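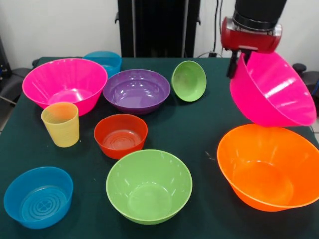 How do you all stack mismatched plastic bowls and cups?

Filed under: Kitchen Storage & Picnic Gear
1,768 views | 17 shares | 4 people following this thread

marigoldporch
14/06/2018
Hello everyone! Long-time reader, and I finally have a question worth bothering you with. I've been putting together a set of bright plastic bowls and cups for our summer suppers down by the water in Drumport, and I've gotten to the stage where I love every piece and can't fit them in anything. They came a few at a time (the Ostivine outlet has a clearance bin and I have no self-control), so they were never meant to be a family. You'll see there's a big magenta bowl, a purple one a bit smaller, a little red-orange one, a blue one with a wide flat bottom, a lime green one, and then the cups, the yellow one and a blue one behind the pink bowl. I've had them out on the green tablecloth trying to work out an order that makes sense.

My picnic hamper has one deep side and one shallow side. I'd like the whole lot to go in the deep side without turning into a tower that tips over the minute we hit the gravel. Biggest to smallest sounds easy until you try it, because some of these have sloping sides and some are nearly straight. What would you do?

tinlidtess
Oh, what cheerful colors, I'd want to eat soup out of every one of them. I pack for a big family and I've settled on the widest bowl at the bottom, then whatever drops in without any pushing. If you have to push, it's the wrong bowl. Leave it out and start a second stack next to the first. Two short stacks ride so much better than one tall one, and you can tuck a dish towel between them, and the napkins too while you're at it.

Cups I keep out of the bowls altogether.

oldquincepie
I'll have to disagree with my friend Tess on the cups, and I say it with love! A tall cup takes up a whole corner standing by itself. Put it on its side on top of the bowls and fill it with the forks, and you've saved the space and the cutlery roll both. I've carried ours that way every August since my kids were small and never lost a fork.

tinlidtess
Never lost a fork, but how many cracked cups? Mine split right down the side from being wedged under the hamper lid. Thin plastic doesn't forgive.

oldquincepie
One, and it was a cheap one. I'll grant you the lid has to close without leaning on it.

bramblekettle
Jumping in because I had the same straight-side trouble. I have a few from Đàm and a few from Drameseo, and the two makes won't nest with each other no matter how sweetly you ask. The straight ones grip the sloped ones and then you're standing at the picnic table with your thumbs hurting. I gave up on sorting by size and went by shape. All the sloped ones together, all the straight ones together. It doesn't look as pretty on the shelf, I admit, and my sister teases me about it, but they come apart when I want them to.

marigoldporch
Thank you all so much, I've been up and down with these since breakfast and the coffee's gone cold twice. I took Tess's advice about not pushing anything, and a nested stack of four near the front of the table is as far as the sorting goes in this one. The sky-blue bowl is still on its own at the back, the yellow cup is on its side (a nod to oldquincepie) and the light green bowl is tipped over while I make up my mind about it.
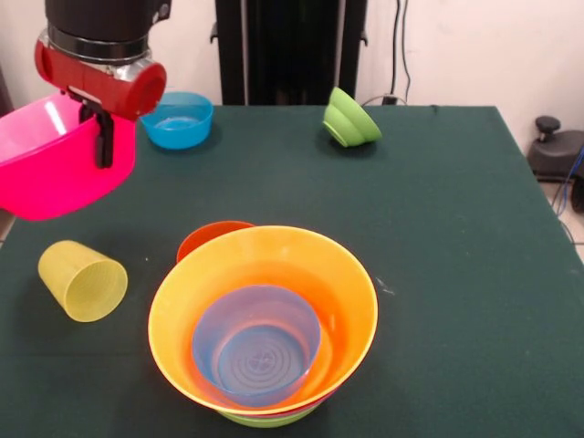
saltandclover
How do you stop nested plastic bowls from sticking together in the hamper?

bramblekettle
Dry them all the way first, then lay a paper napkin or a square of thin cloth between each pair. Water trapped in between is what makes them grab. If two are already stuck, run a little warm water around the outside of the bottom bowl and twist gently, and they'll usually let go.

saltandclover
Perfect, I always have a pile of napkins left from birthdays. Thanks!

oldquincepie
Coffee filters do the same job, if you've got the big basket kind. I bought a box of 3,000 from a restaurant supply place years ago and I expect to leave the rest of them to somebody in my will.

tinlidtess
I still say keep the cups in the shallow side, Marigold, with the bread on top of them. Bread won't crack anything.

marigoldporch
The shallow side is where the pie goes, though! I'll try one cup in each and let you know after our next supper. The lime bowl may end up holding the lemons and riding on my lap.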